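kustanance

A home-built arm that takes old desktop computers to bits, slowly. Built in a shared workshop in Hollville by Mirjana Kolev and Khang Lương, who both own screwdrivers and should know better.

Contents: 32 runs, one folder each, with wrist video and joint logs. Two folders have no logs. We know.

Wrist camera, gripper in the case:
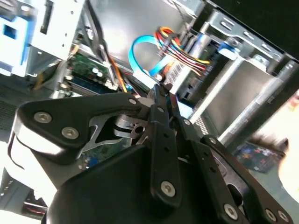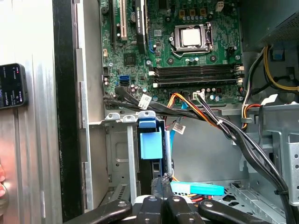

Runs are numbered in the order we remembered to save them. Cable pulls are labelled by hand, mostly by Khang, whose idea of "gentle" is his own.

Licence: help yourself.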